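Planning an Equipment Purchase for a Data Collection Station
Week 3 handout
Instructor: Aarne Huttunen
Updated 8/15/26

Last week we got through what a demonstration dataset is and why labs keep wanting more of them. This week is the part I look forward to every year: spending the money! On paper, anyway. You'll write a budget for one working station, meaning one person with a pair of hand-held grippers, a table, and everything that has to be in reach before the first recording can start.

Bring a calculator or a laptop. Bring the Skelden worksheet too, the one with the blank columns. We'll fill it in together up to the subtotal and you'll finish it at home.

1. Start with the work, then the catalog

Most first drafts I get begin with a product page. Somebody has found a gripper they love (I get it, I have favorites too) and the whole budget grows out from that. Try it the other way. Write one paragraph about what a person at the station does with their hands, where they stand or sit, what they reach for, and where the cables go. Then underline every noun. Your underlined nouns are the first version of your parts list, and it's always longer than people expect.

Go through the photo with a pencil and do the same thing. The grippers come as a pair, one per hand, and each carries a white cube with black-and-white marker patterns on its faces. Then look at the floor, where the black cables run toward the table and end at a power adapter, and at the power strip with its coiled cords. There's a tall equipment stand too. All of that belongs on somebody's budget.

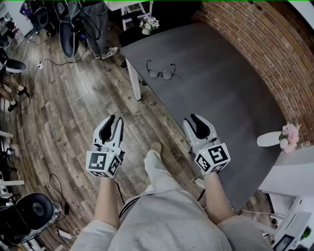

2. Sorting the list

Put every item into one of these groups. If an item seems to fit two, pick one and write a note.

Core: the grippers themselves, and anything the recording can't happen without.
Wear parts: finger pads, printed markers, straps, batteries if your model uses them. Pads get scuffed and markers get scratched. Plan on replacing both.
Room: tables, chairs, lights, stands, shelving.
Power and cable: strips, adapters, extension cords, floor covers, ties.
People: training hours, and the time it takes to set up and put away.

The Power and cable group is the one students leave at zero. In the Keogh case (reading packet, second item) the lab had its grippers on the shelf in March and couldn't record because there was one outlet on the far wall and no approved cord long enough to reach it. A very cheap part held up a very expensive one.

3. A worked line

Let's take the Sikley quote from the packet. The pair of grippers is listed at $1316, and a pad and marker refill kit is $223. The plan calls for 2 pairs, one in use and one spare, and 3 refill kits for the year.

Grippers: 2 x 1316 = 2632
Refill kits: 3 x 223 = 669
Subtotal: 3301

Notice that the kits come to some 20 percent of the subtotal. A student last year had left them off completely, and her numbers looked wonderful until we talked about month four.

Do you need the spare pair? Good question to argue about, and we will. If a repair takes a day, maybe you don't. If the pair has to be mailed back to the maker, your station sits still the whole time and you're still paying for the room.

4. Questions to send the seller

Is the price for one gripper or for a pair?
Are left and right the same part, or do I stock both?
Can I buy pads alone, or only in a kit?
If a marker cube is damaged, can I print and mount my own?
What has to be plugged in, and how long is the cord?
Who pays shipping on a repair?

Please get the answers in writing. The Stoko quote in your packet answers the first one in a footnote on the back page, so do turn it over.

5. For next time

Finish the Skelden worksheet for a single station, then make a second copy for two stations in the same room. Don't just double it. Some lines double, some stay the same, and a couple may go up by more than that (look hard at power). Circle any line you guessed at and write down who you'd call to find out. Guesses are fine this week as long as they're circled.

Read the rest of the Keogh case, through the floor plan.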